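Teaching an Arm to Move Blocks: My Project Report

My part of the Silano project was the teaching side. I drove the arm by remote control, recorded every run, and those recordings became what the arm learns from. I'd never teleoperated anything before January, so the first 50 runs were pretty much me learning (sorry, Silano!).

The task is dull to describe and weirdly hard to do: line the fingers up on a pink cube, close, lift, put it down in a new spot. Most of my trouble was the lining up. From the wrist camera you get the fingers in the bottom corners and a few cubes on the teal surface, but I still kept stopping to check whether I was centered.

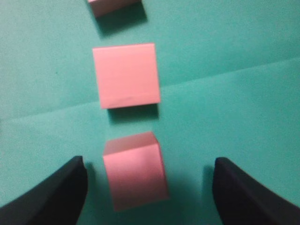 Tineke Aerts thought I was stopping too much, and that the arm would learn to hesitate along with me. She wanted slower runs with no pauses in them. I argued for a day, tried it her way, and my next batch was much smoother -- annoying, but fair.

Crowded cubes were the other headache. When they sit close together, a finger going down next to one can nudge its neighbor, and then you're chasing a cube that isn't where you planned.

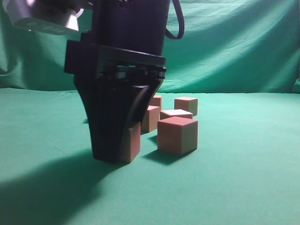 What I kept and what I threw out

I recorded 171 runs and kept 84. A run got tossed if I dropped a cube or bumped one I wasn't going for. Before each run I moved the cubes around by hand, so the arm wouldn't just memorize one layout.

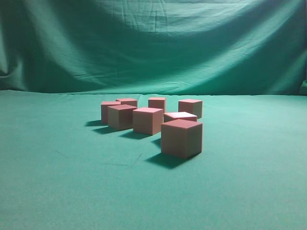 I got lazy about that near the end, and a bunch of my later layouts look way too alike. If I get more time on the arm I'll redo those first.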